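« Le planificateur n'a pas à savoir ce qu'est une boîte de maïs »

Constanza Toledo maintient Stomunier, la couche de planification de mouvement utilisée chez Visberg. Elle a pris la suite d'un code écrit pour des cellules fermées, avec des pièces connues et une géométrie figée. Le passage à des objets de consommation courante a obligé l'équipe à revoir la frontière entre perception et planification.

« Au départ, la perception publiait une pose et un identifiant, et le planificateur allait chercher le maillage dans une base », explique-t-elle. « Dès qu'un objet manquait dans la base, la requête échouait et toute la chaîne s'arrêtait. » Dans la version actuelle, le module de perception, Fletum, transmet des primitives englobantes accompagnées d'une covariance. Le planificateur dilate ces volumes selon l'incertitude reçue, puis cherche une trajectoire. L'étiquette sémantique circule sur un canal séparé, que seul l'ordonnanceur de tâches consulte.

Le choix a un coût. Une boîte vue partiellement derrière une barre reçoit un volume trop large, et certaines prises réalisables sont rejetées. Constanza Toledo l'assume : « Je préfère un refus motivé dans le journal à un contact non prévu. Le refus, je peux le rejouer. »

Le rejeu occupe une bonne part de l'entretien. Chaque requête est enregistrée avec l'état articulaire, la carte d'occupation et la graine du générateur aléatoire. L'outil interne, Zupan, recharge le tout hors ligne et compare deux versions du planificateur sur la même entrée. « Sans la graine, on comparait du bruit. Nous avons perdu 2 semaines là-dessus en octobre. »

Sur les structures fines, elle reste prudente. Les montants étroits disparaissent facilement d'une carte de profondeur sous-échantillonnée. L'équipe les déclare donc comme obstacles statiques dans un fichier de configuration, recalé à chaque déplacement du mobilier. « Ce n'est pas élégant. C'est vérifiable. » 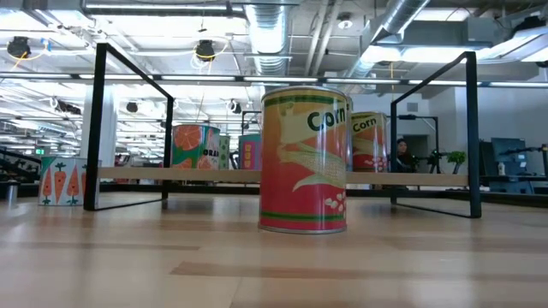
Perception et planification

Deux boîtes portant la même étiquette « Corn », placées à des profondeurs différentes, posent un problème d'association. Si le suivi intervertit les identifiants entre deux cycles, la cible saute d'un emplacement à l'autre et la trajectoire en cours devient caduque. Fletum exige désormais 3 observations cohérentes avant de confirmer une piste, et l'ordonnanceur verrouille la cible pendant l'exécution.

« Le verrou a réglé les sauts, pas les reflets », précise-t-elle. Un sol brillant renvoie l'image de l'objet qui s'y trouve, et le détecteur peut en tirer une boîte englobante trop haute. Un filtre rejette les points situés sous le plan du sol estimé. Il dépend de l'étalonnage extrinsèque, dont la vérification se fait encore à la main. Son automatisation est inscrite à la prochaine version de Stomunier.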